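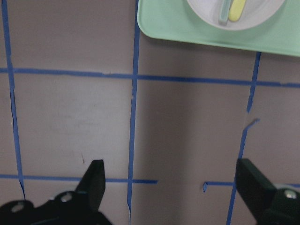 Departamento de Métodos y Puestos de Trabajo · Pennington

Entrevista: marcar una mesa con cinta

Dalia Ghoneim trabaja en métodos desde que el departamento ocupaba la nave pequeña. En los últimos meses se ha encargado de las superficies de preparación de menaje: bandejas, platos, la colocación previa al embalaje. Hablamos con ella a las 8:30, antes de que empezara el turno, sobre la cinta azul de pintor y su uso como retícula.

«La cinta de pintor es una marca provisional y hay que tratarla como tal», explica. «Se pega en un minuto y se retira sin dejar apenas adhesivo. Si la distribución cambia tres veces en una semana, la pintura o el vinilo grabado no tienen sentido.»

Preguntada por la precisión, Ghoneim distingue entre retícula de medida y retícula de referencia. La primera exige regla, escuadra y comprobación de diagonales. La segunda solo tiene que permitir que dos personas hablen de la misma celda. «Una tira que baja un poco hacia la derecha no me preocupa. En una vertical torcida miro cuánto se estrecha la celda y si el plato sigue cabiendo. Si cabe, se queda.»

El ancho de celda se fija a partir de la pieza mayor. En la serie de Bamex, la última que pasó por el departamento, la pieza mayor era una fuente de 229 mm, y se trabajó con un margen libre de 42 mm por lado. Las bandejas no se incluyen en el cálculo. Se apoyan en el borde de la mesa, donde pueden invadir la retícula, y se retiran al terminar.

Sobre las arrugas es más estricta. «Una arruga pequeña es normal, sale al presionar con el dedo. Un pliegue a lo largo del canto es otra cosa: por ahí entra polvo y por ahí empieza a levantarse.» El procedimiento interno pide pasar una espátula de plástico desde el centro de la tira hacia los extremos. Roscoe Abernathy, que redactó la primera versión, recomendaba además cortar con cúter. Ghoneim eliminó ese punto porque el corte marcaba el tablero. Ahora se rasga a mano y se acepta el borde irregular.

Otra cuestión discutida es dónde debe terminar cada tira. Do-yoon Moon defendía prolongarlas todas de lado a lado. Ghoneim prefiere dejar líneas parciales cuando la mitad de la mesa no necesita subdivisión. «Si a la derecha vas a dejar una pieza grande, una línea que la cruce por debajo estorba. Cortas la horizontal pasado el centro y tienes celdas pequeñas a un lado y una zona más amplia al otro.»

El color se eligió por contraste. Sobre un tablero gris topo, el azul se distingue bien con luz de techo; la cinta crema se perdía y la negra se confundía con las sombras. También se probó un tablero blanco, descartado porque los platos blancos no destacaban lo suficiente. El pedido vigente, referencia interna 3977, es de cinta azul estrecha en caja de 100 rollos.

¿Cada cuánto se renueva? «Cuando un extremo se despega más de lo que mide el ancho de la tira. No ponemos fecha.» La retirada se hace despacio, en ángulo bajo, y el tablero se limpia con alcohol isopropílico antes de volver a marcar. Si la nueva distribución conserva una línea, esa línea también se cambia, para que no queden tramos de distinta antigüedad en la misma mesa.

Queda pendiente la numeración de celdas. Carys Gough ha propuesto letras en un eje y cifras en el otro, escritas con rotulador sobre la propia cinta. Ghoneim quiere probarlo primero en una sola superficie. «Con pocas celdas, la gente dice "arriba a la izquierda" y se entiende. El problema aparece cuando uno trabaja desde el lado contrario de la mesa.»

La revisión del procedimiento está prevista para diciembre. Las observaciones pueden dejarse en la carpeta de métodos, apartado de superficies.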